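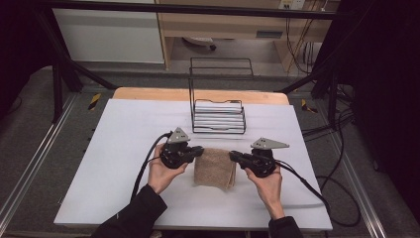

By Lilla Csizmadia

"Towel first," said Jamshid, "rack after!"

Probert loved this part of the evening. The beige towel had come all the way from Stivadton, and oh, it was a good one, thick and soft and folded nearly square on the white board. Her grandmother had owned 17 towels and had never let a guest touch one of them.

"Corners," she whispered. "Mind the corners."

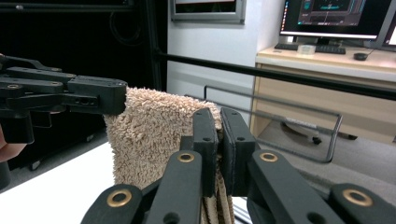
The beige towel, held up by its fold.

"Again?" he asked.

"Again!" said Probert, delighted, and she pulled her chair in closer.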